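4.2 Fitting the cloth cover

Before starting, clear the tabletop and check that all parts listed in Section 2 are present. The Tekurau cover (part 2375) is supplied folded and should be shaken out before use.

1. Place the soft item at the centre of the table and let it stand upright.

2. Stand the wire triangle against the front of the item, with its straight side resting on the tabletop.

3. Lay the cloth behind the item. Take hold of its upper edge on both sides and raise it evenly – do not pull from one side only.
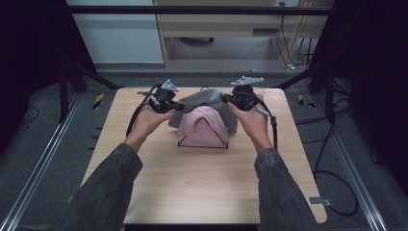 Figure 9. Grey cloth raised behind the pink item, wire triangle at the front.

4. Bring the cloth forward over the item and lower it gradually. Allow the folds to fall to the left and right.

5. Smooth the cloth by hand, working from the top down.

Note: Light creasing does not affect the fit. Covers of the colour grey may be ordered separately under part 401.

CAUTION: Wire ends can snag fabric. Keep the cloth clear of the wire when lifting, and do not force the cover if it catches.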